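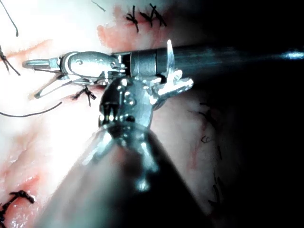

Two instruments and a dark suture thread at the tissue surface

Tramton Day Surgery – theatre corridor and stores
Walk-round checklist, Thursday, August 27, 2020

1. Fire doors close fully on their own
Yes, except door 2. It catches on the floor strip. Reported in June and still not fixed.

2. Escape route clear
No. Linen cage parked by the Cendar stairwell. Moved during the visit.

3. Extinguishers in date and on brackets
Yes. The tag on the one outside room 110 is hard to read and needs replacing.

4. Emergency lighting
Tested. Unit outside room 114 did not come on. Job 61 raised with Traruron.

5. Floors dry and free of trip hazards
Mostly. Lino lifting at the sluice entrance – taped for now, needs a proper repair.

6. Sharps bins below the fill line, lids fitted
Yes in all rooms.

7. Store shelving fixed to the wall
Yes. Heavy boxes of fluids on the top shelf of the Mizuno store should go lower down.

8. Hand gel and eyewash stocked
Gel yes. Eyewash bottle out of date, swapped on the day.

Items 1, 4 and 5 stay open. Keep this sheet in the corridor folder until they are signed off.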